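Last change to this file: 29 Apr 2024. Please read the section "Known problems" before you use the cabin table.

# Varside Ship Refit Records

This dataset collects public notices about the refit and renovation of passenger ships and river boats. It was made for people who want to study how long a ship stays out of service, which parts of it are renewed, and how the work is announced to passengers. It is kept by the Varside project, with a copy on the Kendcombe server.

## What is inside

There are 1,423 records. One record is one refit of one ship, so a ship which went to the yard twice has two records. The files are plain CSV in UTF-8, with a semicolon as separator.

- `refits.csv`: the main table
- `yards.csv`: names and countries of the yards
- `cabins.csv`: changes in the number and type of cabins
- `galley.csv`: changes in kitchens, restaurants and bars
- `notes/`: short texts in English, one for each record where the source was longer than a few lines

The field `days_out` gives the days between the last passenger leaving and the first passenger coming on board again. It does not give the days in dock. These two numbers are often mixed in the notices, and we had to correct 70 records by hand after the February release.

## How the records were made

The notices were collected from company news pages, port bulletins and travel magazines, almost 2,000 in total. Many of them told about the same refit, and these were joined. When two sources did not agree about a date, we kept the one from the port. Both dates are in the notes.

Notices in Portuguese were translated with the Araújo word list, which is included in `notes/`. Ship words are difficult, and the same word can mean a galley, a pantry or only a serving counter. In `galley.csv` we use the code `K` for all rooms where food is prepared, and `S` for rooms where it is only served.
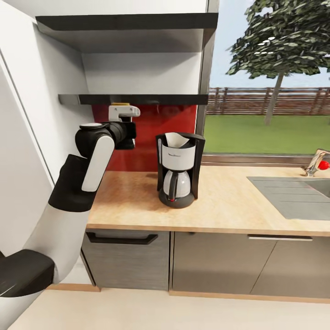

## Known problems

1. River boats are few before the Walletti bulletins begin, so please do not compare early and late years for this group.
2. In `cabins.csv`, suites and family cabins are sometimes counted together. The column `mixed` is 1 when this happened.
3. Costs are given as in the source. They are not changed to one currency and not corrected for inflation.
4. A ship may have a new name after a refit. Use `ship_id` for joining the tables, never `ship_name`.
5. Empty `yard_id` means that the yard was not named in the source.

## Loading

```
import pandas as pd
refits = pd.read_csv("refits.csv", sep=";", dtype={"ship_id": str})
```

Without the `dtype` part, the zeros at the beginning of `ship_id` are lost and the tables will not join.

## Licence and corrections

The tables can be used and shared freely if you name the Varside project. The texts in `notes/` are our own summaries and have the same licence. If you find a wrong date, please open an issue with the `record_id` and a link to the source. We check corrections before each release.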